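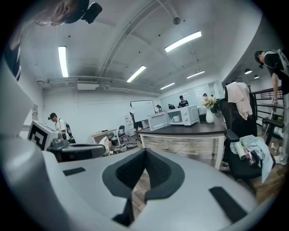 Ticket 671
Subject: Ekel hand gripper, left-hand unit, jaw reads open when it is closed
Opened by: Tassanee Duangkaew
Assigned to: Declan Garside
Priority: changed from Low to Normal
Status: Closed, with reservations

Tassanee Duangkaew, 9:10 a.m.
The left unit of pair 6 reports the wrong jaw opening. With the finger pads pressed together and nothing between them, Frei shows 55 on the width channel. It should show 0 or very close to it. The right unit is fine. I ran the calibration from the Frei menu twice and got "Calibration successful" both times. The reading was back at 55 a few minutes later.

Declan Garside, 9:25 a.m.
"Calibration successful" only tells you the routine reached its last step. I've seen it say that with the sensor cable unplugged, so I wouldn't put any weight on it.

Before anyone touches it:
Which firmware is on it?
Does the number wander or does it sit on 55?
Has anyone changed the pads?

Tassanee Duangkaew, 9:40 a.m.
Firmware is the December one, same as the right unit. The number sits still. Pads were changed last month, both sides, with the Resico replacements. Kamonchanok did them and wrote it in the maintenance book.

Declan Garside, 9:45 a.m.
Then I'd start with the pads.

Kamonchanok Boonyarit, 10:05 a.m.
I changed the pads on both units in the same sitting with parts from the same bag, and the right one reads zero. If the pads were too thick we would have two tickets. I also zeroed both units after fitting and they held for weeks. I don't mind being checked but please look at the rest of it too.

Declan Garside, 10:20 a.m.
Fair. I still want them measured.

Susgate support (pasted in by Tassanee), 11:30 a.m.
"Thank you for contacting Susgate. A constant offset on the width channel is normally resolved by updating Frei to the latest release and repeating the calibration in a well lit area. If the problem continues, please return the unit for inspection."

Declan Garside, 11:35 a.m.
The width channel comes off a sensor on the jaw linkage. It doesn't know whether the lights are on. The light matters for the marker tracking, which is a separate channel and isn't what we asked about. I suspect we got the answer to somebody else's question. Not updating Frei in the middle of a fault, because then we'd have two changes and no idea which one did anything.

Please don't send the unit back yet. Last time it came home with a note saying "no fault found" and the same fault.

Lertchai Sangkhawat, 1:15 p.m.
Took the left unit to the bench. What I did, in order:

Powered off, battery out, side housing off.
Measured both pads with calipers. They match each other and they match the two spares in the drawer. Pads are off the list.
Checked the mesh facing for lifting at the tips. Flat on both.
Looked at the sensor cable and reseated it. It was already in properly.
Powered on with the housing still off and opened the raw page in Frei.

Raw value goes from 55 with the jaw closed to 1,023 with it fully open. 1,023 is the top of the scale, so it's hitting the ceiling before the jaw reaches its stop. I could move the jaw a few more millimeters and the number didn't change. The right unit never reaches the top.

So the whole range has been shifted up. I don't think it's electrical.

Declan Garside, 1:30 p.m.
Agreed, and it's a better find than the offset. Zeroing only subtracts at the closed end, so even if it had stuck, everything near full open would have been wrong and we'd have signed it off. Can you check the magnet collar on the pivot? There's one small set screw and I have never trusted it.

Lertchai Sangkhawat, 2:05 p.m.
The collar turns on the shaft if I push it with a thumbnail. The set screw was in place but not gripping. No thread lock on it that I could see. The factory drawing calls for thread lock.

Kamonchanok Boonyarit, 2:10 p.m.
The collar isn't touched in a pad change, for the record. The housing stays on.

Declan Garside, 2:15 p.m.
Noted, and I withdraw the remark about starting with the pads.

Lertchai Sangkhawat, 3:20 p.m.
Repair as done:

Backed the set screw out and cleaned the screw and the hole with alcohol.
Closed the jaw on the closing gauge, turned the collar until the raw value matched the right unit's, and held it there.
Refitted the screw with a drop of medium thread lock. Hand tight plus a small nudge. The collar is soft and will strip.
Paint pen line across collar and shaft, so next time you can see if it has moved.
Left it alone for the thread lock to set. Do not cycle the jaw during this, even to check.

Housing stays off until the morning.

Aparecida Mendonça, 3:50 p.m.
Can it be used today if people are gentle with it? We are one pair short.

Declan Garside, 3:55 p.m.
No. The recordings from this unit are the other thing I'd like to talk about. We know when it was noticed. We don't know when it started. A collar that creeps doesn't do it all at once, and a width value that is a little off looks perfectly normal on the screen.

Aparecida Mendonça, 4:10 p.m.
Frei has a check for this, it flags any session where the width is out of range.

Declan Garside, 4:20 p.m.
It flags values above the top of the scale. The sensor can't produce one. I looked, and there isn't a single flag on this unit. Please hold back everything from the left unit since the pad change until someone has compared the closed values at the start and end of each session.

Lertchai Sangkhawat, next day, 8:50 a.m.
Thread lock is hard and the collar doesn't move under a thumbnail. Calibrated once, housing back on. Closed reads 0. Fully open stays below 1,023. Opened and closed it by hand for a while, let it sit through a coffee, read it again — still 0. Paint line is straight.

Tassanee Duangkaew, 9:30 a.m.
Back with its partner and reading correctly on my side. OK to close?

Declan Garside, 9:40 a.m.
Close it, but I'm not calling it fixed until it has been through a few weeks of being put down hard on tables. Two things stay open under separate tickets: the held sessions (Aparecida), and pulling the housing on the right unit to see whether that screw ever had thread lock either. I would bet against it.

Added to the morning check for all Ekel units: jaw closed, read the raw value, then jaw fully open, read it again. Write both numbers in the book. A tick doesn't count.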